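I'd been meaning to get to the Bullcombe open day for years, and this time my friend Daryna Dmytriv rang the night before and said she was driving whether I came or not. So I went! It's only two stops past Grevden if you take the train, but Daryna doesn't do trains.

The bottling works is much bigger than it looks from the road. You go in by the old loading bay (mind the step, I didn't) and they give you a hairnet and a paper map. Our guide, Mr Kanagaratnam, started on the labelling line at 17 and knows where every pipe goes. He took us up to the syrup room first, and the smell up there is wonderful, all warm lemon and burnt sugar. I could have stayed an hour.

The spring itself is down a flight of brick stairs behind the boiler house. They've kept the original pump and a ledger from the first year, open at the page where somebody has written 1,103 crates in lovely curly handwriting. Daryna wanted to know how they got them all out by horse and cart. Lots of trips, said Mr Kanagaratnam.

We did the filling hall at 11, when the line was running, and you have to shout. I liked the cap hopper best, it sounds like hail on a caravan roof. The tasting was after that, with four sorts of Daso to try, and I went back for the elderflower more than was polite.

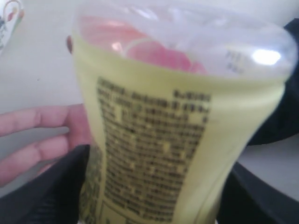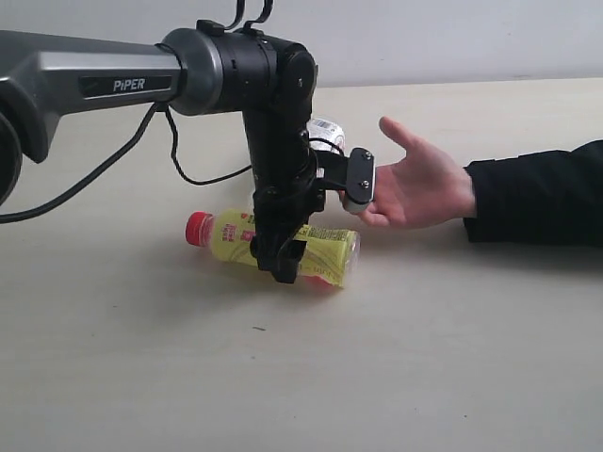
Bottles, in all four.

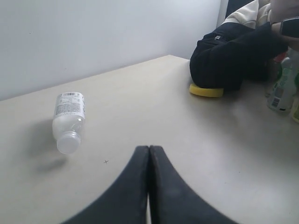
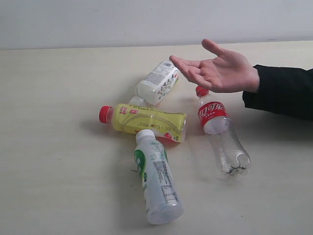
Lunch was in the canteen, cheese and onion pasties and a very good rhubarb crumble, and they let you buy the drinks at staff prices in the shop next door. I came home with more than I could carry and Daryna had to move her wellies off the back seat.

If you fancy it, they're opening again in April. Wear flat shoes, get there early for the parking, and do ask to see the ledger, as it isn't marked on the map.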